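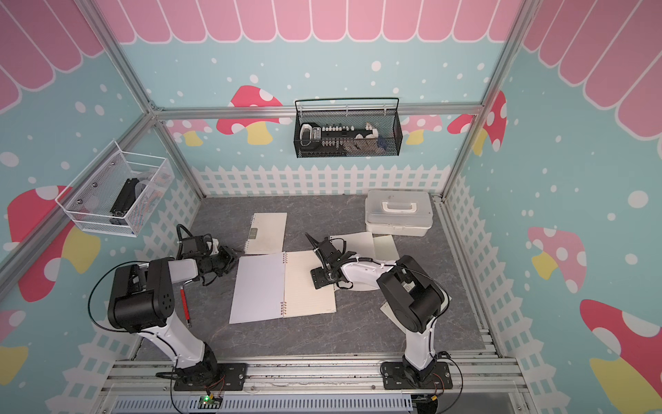 The open notebook, the red pen and the mushrooms on the wall.

Home | Diary | Letters | Recipes | Archive

January, evening

Today I want to write about paper, because paper was my whole day and I have still the smell of it on my hands.

I moved to Flerkville with two boxes of notebooks and I never opened the second one. Every winter I promise to do it. This morning I drank my coffee, I looked at the box beside the wardrobe, and I said to myself in my own language that this is enough. So I carried it to the kitchen and cut the tape.

Inside I found 31 notebooks. I had expected perhaps half of that. Some are from the language course, some are from my first job at Bawa, where I wrote down every telephone call because I was afraid to understand something wrong. Most of them are used only on the first pages. I don't know why I do this. I buy a new one, I write very nicely for one week, and then I buy another one.

I like best the spiral ones. A spiral notebook stays open when you want it open, and it does not fight with your hand. At school we had only the sewn kind, with a thin blue cover, and the teacher checked if somebody had taken out a page, because then another page on the other side would become free and fall out also. With a spiral you can take out what you want. But then there are the small paper crumbs from the holes, and they go everywhere. I swept the kitchen floor two times and there are still some under the stove.

My method was very simple. I made one pile for keeping, one pile for the recycling, and one pile for loose sheets that are clean on one side, which I will use for shopping lists. The third pile grew very quickly and then slid from the chair. I had to sort it again on the floor, on my knees, and one knee is now complaining.

In the oldest notebook I found a list of English words which I copied from a dictionary in the year I arrived. Beside each word I had written how it sounds, with our letters. "Thorough" was there three times, each time with a different sound, and all three were wrong. I read them aloud and laughed alone in the kitchen. Then I became a little sad, I can't explain it well. The handwriting was so careful. Now I write fast and ugly, like a doctor.

I found also the receipt for my first desk, number 3218, from the shop Zedau. The shop is closed now. The desk I still have. I put the receipt in the keeping pile, and I know that it is silly.
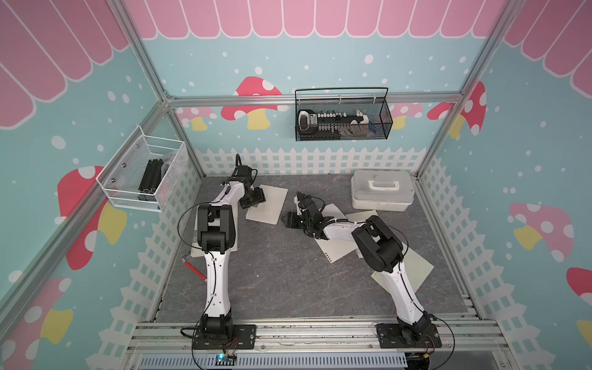 Loose sheets on the gray mat, with the white box in the back corner.

I looked for a long time at the white box with the handle. A lid and a handle, this is what I need for my loose sheets, so that I can take them from the kitchen to the desk without losing half of them on the way. My cardboard box is soft at the bottom and will not live another winter. And I like the wire baskets hanging above, one black and one white. My wall is empty, so why do I keep everything on the table? I measured the wall beside the window with a piece of string, because I can't find the tape measure, and I think a basket could go there. It would be good for the scissors, the glue and the stapler.

The mushrooms I like also. My kitchen wall is the color of old milk. I would not put mushrooms on it, but maybe a light blue, with no dots. I will think about it in spring.

For lunch I ate bread and the rest of the soup, standing, because there was paper on both chairs.

At four it was already getting dark and I stopped. Result of the day: 9 notebooks stay with me, and the others went in two bags beside the door. I kept the Bawa ones, although I will never call those people again. I kept one that is completely empty, with lined pages, and this one will be for the diary when the present one is full. By my calculation I have written about 2000 pages in diaries in my life, if I count the ones that stayed at my mother's house. I should ask her if they are dry. Her cellar is not so good.

One more thing, so that I don't forget. My red pen is nearly finished. It is a Visus, and the stationery store near the bridge does not sell them anymore, they have only blue and black. Red I use for dates and for corrections, and I don't want to change now. I will try the store behind the post office, and on the way I can look for a box with a handle.

Tomorrow: bags out before eight, buy onions, call my mother about the cellar.

4 comments | 2 shares

Contact | © All texts by the author of this diary | Back to top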